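4. Equipment Planning and Cost Structure

4.1 Scope of the budget

The purchasing plan described in this section covers the collection stations at the Flonside site and the shared spare parts store that serves them. It does not cover the robot arms on which the trained policies are later run, as these were bought under an earlier grant and are written off on a separate schedule. The plan was drawn up by the equipment office under Benedikt Hämmerli and was last revised on June 14, 2026.

Two purchasing routes were compared. Under the first, demonstrations would be recorded by teleoperation, and each station would require a pair of leader arms, a pair of follower arms, a safety enclosure and a controller cabinet. Under the second, demonstrations would be recorded with hand-held grippers worn by the operator and tracked by means of marker plates. The second route removes the arms and the enclosure from the station budget, but it moves part of the cost into tracking equipment, calibration time and consumables. Earlier budgets at Flonside had treated these last items as overhead, and as a result they were never visible in the cost of a recorded hour.

4.2 Cost categories

Costs were divided into fixed, recurring and replacement items. Fixed items are bought once per station: the table, the tracking stands, the floor rails and the recording computer. Recurring items include software maintenance, calibration and operator training. Replacement items are those which wear out through normal use, chiefly gripper jaws, straps, cables and marker plates.

The fixed items proved the easiest to estimate. Quotations were obtained from Rüegg and from Tasteck, and the two differed little once delivery and installation had been added. Tables were specified without a fixed brand, as any flat work surface of suitable height is acceptable and local purchase avoids freight charges.

Replacement items proved harder. The Selia project, which had used hand-held grippers for one full season before the present plan was written, kept a parts log that was made available to us. The log lists 926 sessions and 17 cable replacements. Cables therefore failed more often than any mechanical part of the gripper, and the planning rule adopted here is one complete spare cable set for every two stations, held on site. Marker plates are ordered in lots - single plates carry a handling fee that exceeds the price of the plate itself.

Props and task objects were given a separate line. Containers, toys, gloves and similar household goods are inexpensive, but they must be bought in matching sets if several stations are to run the same task. A ceiling of 500 francs per station per year was set for this purpose, and purchases under the ceiling need no further approval.

4.3 Station layout and shared equipment

The layout of a station affects its cost more than was first assumed. Where tracking stands are placed close to the table, fewer are needed, but the operator has less room and cables must be led with greater care. Where they are placed farther back, the stands can in some cases be shared between neighboring tables. Figure 3 shows a bimanual station with both grippers in use.

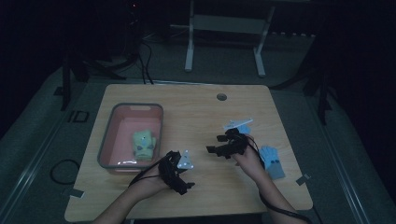 Figure 3. Bimanual collection station with hand-held grippers, marker plates and task objects on the table.

Sharing of stands was accepted for planning purposes at pairs of stations only. Larger groups would lower the fixed cost further, but a single fault in the tracking equipment would then stop every table in the group, and the lost operator hours would soon exceed the saving. Grippers are not shared. Each station is assigned two, and one additional pair is kept in the store for every 5 stations.

4.4 Order schedule

Orders are to be placed in two rounds. The first round covers the fixed items and the initial stock of cables and marker plates. The second round, planned for November, covers additional grippers and any change in the spare parts quantities that the parts log may support by that time. Funds for the second round are reserved but not committed. Should the failure rate of cables remain at the level recorded by the Selia project, the reserve is sufficient without transfer from other lines. Unspent amounts in the props line may not be carried into the following year.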